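Call for participants: two-handed demonstration study, Wumbei project

Vodport is recruiting adult participants for a study on how people teach bimanual tasks using hand-held grippers. The work is part of Wumbei, a research project on imitation learning for tabletop manipulation, led by Sólveig Overgaard. Sessions run through April at the Clernia building, ground floor.

Background

In an earlier round we trained policies on almost 1,000 demonstrations recorded by staff. The policies performed well on single-handed pick and place and poorly on tasks where both hands work on one item, such as handling anything with a power cord. Our analysis suggests that the weakness comes from the narrow range of styles in the data — experienced operators tend to solve a task the same way every time. The present study tests whether demonstrations from people with no prior training give a policy that copes better with changes in starting position.

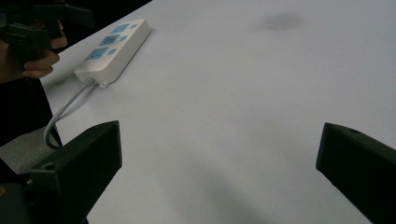 Each participant works through 9 short tasks with a gripper in each hand. Tasks include moving household items, turning them to a marked orientation, and routing a flexible cable along a set path. Motion and video are recorded throughout. We do not score speed, and failed attempts are kept in the data set.

What taking part involves

One visit of 2 hours, including instruction, practice and breaks. Start times are 9 a.m. and 2 p.m. You will be standing at a table for most of the session. The grippers are worked with the fingers, and most people need a few minutes to get used to the opening range.

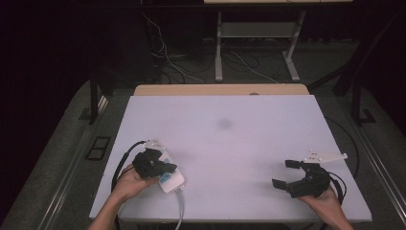
Both grippers held over the near edge of the work table.

Who can apply

Applicants must be 18 or older, have full use of both hands, and have normal or corrected vision. Left-handed applicants are especially welcome, as they were underrepresented in the first round. You may not take part if you have worked with Ferel, our in-house gripper interface, or if you have had a hand or wrist injury in the past 7 months.

Payment and data

Participants receive a gift card at the end of the visit — the full amount is paid even if you stop early. Recordings are stored under a participant code. Video may show your hands and clothing. You can withdraw your data at any time before the data set is released.

To apply

Write to Saturnino Bustamante, study coordinator, at the Vodport front office. State your age, dominant hand and preferred start time. Please do not send a résumé. Places are assigned in order of reply, separately for left-handed and right-handed applicants.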